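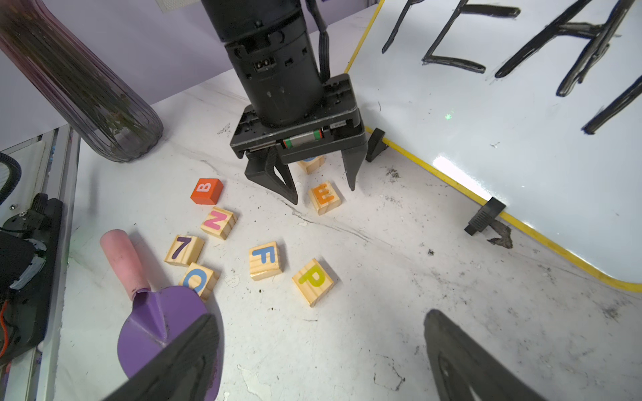

Are scallions and green onions the same thing, and what about spring onions?

Posted by Dagný Østergaard
July 8, 2025

Hello everyone! I have been reading this site for ages and finally made an account, so please be gentle with me. I moved to Drillholm in April and I've been cooking my way through a stack of recipe cards from my husband's aunt, who was a wonderful cook but never used the same word twice. One card says scallions, the next says green onions, and her dumpling card (the one I care about most!) says "2 bunches spring onions, whites only." The market near me has a bin marked green onions and another marked spring onions, and the second kind has a little round bulb on the end and costs more. Are these three different vegetables or two or one? And if I use the wrong one in the dumplings, will my family notice? I'd also love to know how you all keep them from going slimy, because mine last three days if I'm lucky.

Ketill Snorradóttir
Welcome, Dagný! Scallions and green onions are the same thing, at least in any American grocery store I've ever shopped in. They're long and slim, and the white end is straight or very nearly straight. Spring onions, the way your market is using the name, are regular onions pulled young, so they've started to make a bulb. They taste a bit stronger and sweeter, and they're lovely cut in half and browned in a pan with butter.

The trouble is that in Britain "spring onion" just means a scallion. So I would look at where the aunt learned to cook, or at where she copied the card from. If it's British, buy the skinny ones. For dumplings I'd buy the skinny ones anyway, since a filling wants something mild, and I can't imagine anybody sending theirs back. Whites only is a bit strict for my taste. I chop the greens too and save a handful for the dipping sauce.

As for keeping them, take off the rubber band first, wrap them in a barely damp paper towel, and put them in a bag you leave a little open. Mine go around 2 weeks that way. You can also stand them in a jar with an inch of water on the windowsill, but do change the water or you will be sorry.
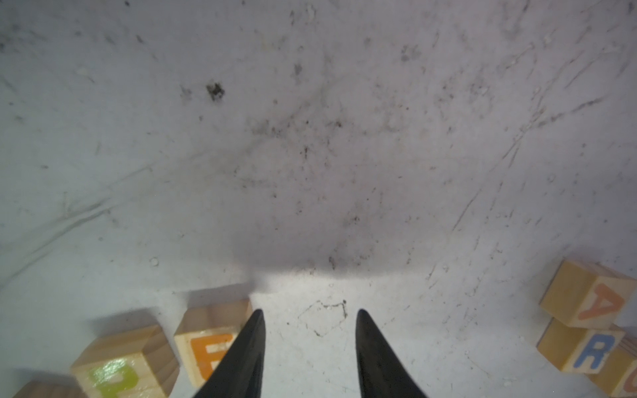
Close-up of a pale, speckled surface

Prolley
Same plant, pretty much. Just use whatever's cheap. I chop mine and freeze them in a bag, fine for soup but kind of limp for anything else.

Saraç
I agree with Ketill on most of it, but I would add that the bulb ones need a good rinse between the layers. I once made a potato salad for my sister's birthday and we all got grit in our teeth, and she still brings it up! If you do end up using them in the filling, start with half of what the card says and fry a spoonful to taste before you wrap the whole batch.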